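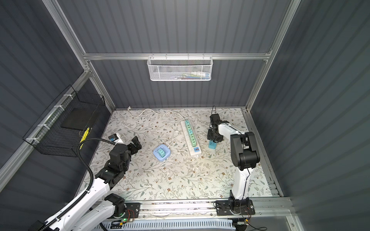

Two arms over the flowery work surface, with the small white box off to the left.

How to record a band demo at home without buying your way into it

Every guide to home demos starts with a shopping list. I've followed a few of those lists and I own the cupboard of cables to show for it, so I'm going to do this the other way round and start with the songs.

Pick two songs. Bands always want to record six, and by the fourth the drummer is bored and the singer has no voice left. Whoever listens to your demo, be it a promoter or someone who books a pub, will give you half of the first song and possibly the start of the second. Choose the two you can already play without stopping. The new one that's "going to be massive" can wait.

What you need

A computer, an audio interface with at least two inputs, two microphones, a pair of headphones per person tracking, and something to record into. We use an old Hovar interface bought second-hand, and it does the job. I've been told many times that better converters would open up the top end. I did a blind test with our guitarist, who was the one telling me, and he picked the Hovar.

For software, use whatever you already have. I work in Memus and I'm not going to claim it makes anyone sound better. The free version stops you at 20 tracks, and if you're using more than that on a demo something has gone wrong anyway.

Getting the room ready

Foam tiles are mostly sold to people who like the look of foam tiles. They take a bit off the top and leave the boom in the corners exactly where it was. Try a duvet over a clothes rack behind the singer, a rug under the drums and the curtains shut. Walk about clapping. If you hear a ringing flutter, move the duvet until it's less annoying.

Turn off the fridge if it's through the wall. Put your car keys in it, so you can't leave the house without turning it back on.

Drums first

With two inputs you get two drum mics and that's that. Put one in front of the kick, a hand's width off the skin, and the other above the drummer's right shoulder pointing at the snare. Record a minute, listen, move the overhead, record another minute. This takes most of a Saturday morning and it's worth more than any plug-in.

If the cymbals are drowning everything, ask the drummer to hit them less. You can't mix your way out of that one. Sirkka Manninen, who drummed with us for years, taped a folded tea towel to her ride and it made a bigger difference than the expensive mic we'd hired.

Click or no click? Try both. If the take with the click sounds like people concentrating, bin it.

Guitars and bass

Bass goes straight into the interface. Guitar amps want to be quieter than your guitarist thinks and with less gain than your guitarist thinks. Point the mic at the edge of the speaker cone, close in, and shift it a finger's width at a time. Record each rhythm part twice, properly, and send one left and one right. Copying the same take and panning it does nothing at all except make it louder, whatever the video said.

Vocals

Do these on a different day. Three full takes, then stop and listen together. Going line by line gets you a tidy vocal that sounds like it was read off a receipt. Keep peaks well below red; a quiet recording can be turned up and a clipped one is stuck like that.

If there's a nasty build-up of harshness, have a look somewhere near 4000 Hz and pull it down a touch. I do mean a touch. Close your eyes while you do it, or you'll mix the curve on the screen.

Mixing

Get the balance with faders only, before you add anything. Then add reverb, and then take half of it off. Our song Peltutura had so much on it the first time that you couldn't tell which language it was in.

Play it in a car, on a phone and on the worst kitchen radio you can find. If the voice is clear on all of them, you're done.

Mastering services

There's one called Oksanen that our bass player swears by. I matched the volume of his version to mine and neither of us could say which was which - he has carried on paying for it. For a demo, put a limiter on the end, bring it up a few decibels and leave it there.

Export a WAV and an MP3, and put the band name and a phone number in the file name.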